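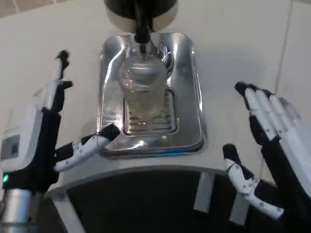

Drinks Handling Project: progress report for June
For: Karabo Pretorius, Drultex programme office
From: the Dindham team

Dear Karabo,

Thank you for your patience with this one, and for the kind words after the last report, which I read out to everybody over lunch. You asked for a bit more about the day-to-day work this time and a bit less about the software, so I have tried to write it the way I would tell it to you if you were sitting in our kitchen.

Where we have got to

The target we agreed with you was 3,000 usable examples of the drinks task by the end of the month. We finished with 3,031, and I am very pleased to be able to write that down, as there was a week in the middle when I would not have bet on it. An example, for our purposes, is one complete go at the task: the hands come up to the dispenser, a cup is put under the spout, a drink is poured, and the cup is taken away and set down. An operator guides the robot through all of it, and we keep the camera views together with the positions of every joint. If any part of that is missing, the example goes in a separate folder and does not count towards the figure above.

Tumelo Ngubane and Aisyah Latuheru did most of the operating, in turns of 20 minutes with a proper break between them. We tried longer turns at the start and the movements became sloppy towards the end, with the thumb closing late and the cup arriving off to one side. The learning system copies what it is given, sloppiness and all, so the shorter turns are here to stay. It does make for a slower morning, but we throw away much less in the afternoon. 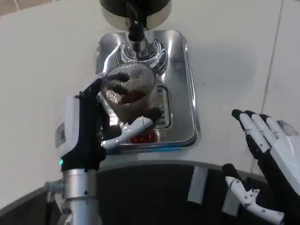
Dumisani Khumalo

What we have been varying

Most of our thought this month went into making the examples different enough from one another. In the spring we had plenty of them, but they were terribly alike, and the first model we trained was lost as soon as anything on the counter moved. So now we change things on purpose. We use clear plastic cups and clear glass ones, pale drinks and dark ones, small pours and larger ones. The starting position of the hands changes with each go, and so does the hand that is free: sometimes it waits open beside the tray, and sometimes it starts well back and has to be brought in.

Clear cups have been the hardest part by a long way. The steel under the spout is as good as a mirror, and when a see-through cup is held over it the cameras get the fingers, the reflection of the fingers and whatever shows through the wall of the cup, all at once. Aisyah has spent many hours going through these views and marking where the rim really is. It is slow, careful work and I would like it to be noticed — the labels from Campbell, our earlier set, were never this good.

Glass also asks for a different grip from thin plastic. Tumelo has settled on laying the thumb across the front, low down, with the fingers round the back, and he has written a page on it that any new operator can follow.

What did not go so well

We set aside 62 examples in which the cup was gripped too high and the fingers came too near the spout. They are kept and labelled as failures, and Pieter Botha thinks they may be useful later for teaching the system when to stop and try again. I am a little less hopeful than he is, but they take up hardly any room and I am happy to be proved wrong.

We also lost the better part of two days to a clock fault. The cameras and the joint readings had drifted apart, only slightly, but enough that the hand seemed to close before it reached the cup. Pieter found it on a Sunday, from home, which I did tell him off for. A check now runs at the start of every session, and recording will not begin until it passes.

What comes next

The full set goes to Zurkari for training as soon as Aisyah has finished her last pass over the labels. While they are busy with that, we shall start on two-handed goes, where one hand holds the cup and the other works the dispenser. I expect the first fortnight to be slow.

There is one request, and I hope it is a modest one. We have enough in the equipment line for a spare set of fingertips, but I would like your agreement before spending it, as it was put down for lighting. The present tips are still working, only I would feel easier with a second set in the cupboard before the two-handed work begins.

Do come and see us if you can find a morning. The kettle is separate from the experiment, I promise, and Tumelo would love to show you the controls.

With warm regards from all of us at Dindham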